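Session 5 notes: buying a laundry-folding kit (and whether you should)

Right, these follow on from last week's handout on grippers. I've written them more or less as I'd say them, so forgive the rambling, and if you missed the session you should be able to get by with these and the reading. Nusrat Matubbar is taking the seminar group this time, so send your worksheet to her and not to me.

The product we're picking over is the Leltow kit, sold by Nanside. It's a single arm, a two-finger gripper, a wrist camera and a year of their software service, called Lemus. You bolt the arm to a bench, Lemus sends down the folding and handling routines, and you pay monthly after the first year. I had one on loan through March and used it nearly every day, mostly on sheets, work trousers and a very sad collection of tea towels.

## What you get for the money

The box is good! Everything is labelled, the cables are long enough (you'd be amazed how rare that is) and the bench clamp went on first time. I was up and moving in 35 minutes, and that included making tea. The manual is 294 pages long, though, and the part you need on the first day is near the back. Start at "Teaching a grasp" and ignore the rest until something goes wrong.

The gripper is the plain sort. Two fingers, one motor, no suction. Last week we said that cloth is hard for a machine because it has no fixed shape, so the thing you planned to grab has moved by the time you get to it. A plain gripper doesn't solve that, and Nanside don't claim it does. What they're selling is the Lemus side: the software picks a grasp point from the camera view, closes the fingers, has another look and decides whether to carry on or let go.

So most of your judgement about this kit ought to rest on the camera and what it can see while the arm is busy. I want you to think about that before you get excited about speed or lifting weight, both of which are on the front page of the brochure and neither of which matters much for a pillowcase. 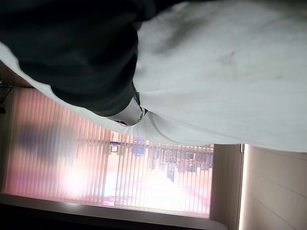

Cloth gets in the way, basically. A wrist camera is lovely when the gripper is coming in from above with nothing near it. Once the fingers are down in the work, a fold of sheet can fill most of the view and the software has very little left to go on. With two fabrics together it has the extra job of sorting out which layer is which. Dark on pale is the easy case. Try white on white and you'll see the confidence score drop like a stone.

Light matters too, more than the brochure lets on. Strong daylight behind the work upset my loan kit no end, and turning the bench helped far more than anything I changed in the settings menu. If you're advising a customer, ask where the windows are before you ask anything else.

## The Lemus service

I have mixed feelings. The routines are decent and they do get updated, and the person on the support line, Jurgita Uibo, was patient with me over a fault that was entirely my own doing (I'd put the gripper on back to front). But you can't run a new routine without a connection, and you can't keep the old version if you preferred it. Halfway through the loan an update changed how hard the fingers close on thin cotton. It was probably a better value. I'd just spent two afternoons getting used to the old one.

The contract also needs a slow read. Look at clause 9, on what happens to your taught grasps if you stop paying. They stay on the Nanside server and you get a file you can't open in anything else. Some of you will think that's fair enough, it's their format. I'd be cross.

## How does it compare?

The obvious rival is the Grube bench unit, which we'll have in the lab after the break. It costs more, comes with a fixed camera on a post as well as the one on the wrist, and has no monthly fee. The second camera is the bit I'd pay for. When the wrist view is full of cloth, the post view may still show you where the edges have gone. Setting it up is a pain, mind, since both cameras have to agree on where everything is, and a knock to the post means doing it all over again.

For a small repair shop or a college with one bench, I'd still lean towards the Leltow. It's cheaper to get wrong. For anyone handling more than 5 kinds of fabric in a day I'd want to see the Grube first.

## For the seminar

Please come with one page on a customer of your choice. Make it a real sort of place: a hotel linen room, a theatre wardrobe, a care home. Say what fabrics they deal with, where the bench would go, and what the light is like there at the time of day they'd be working. Then say which kit you'd put forward and what you'd want written into the contract.

Don't quote the brochure at me. If you want a figure for how often a grasp works, get it from the lab log, and say which fabric it was for. An average across towels and silk scarves tells you next to nothing.

Reading is the teaching chapter of the Leltow manual plus my old notes on camera placement, both in the course folder. The lab bench can be booked in the usual way, and please put the gripper fingers back in their tray afterwards.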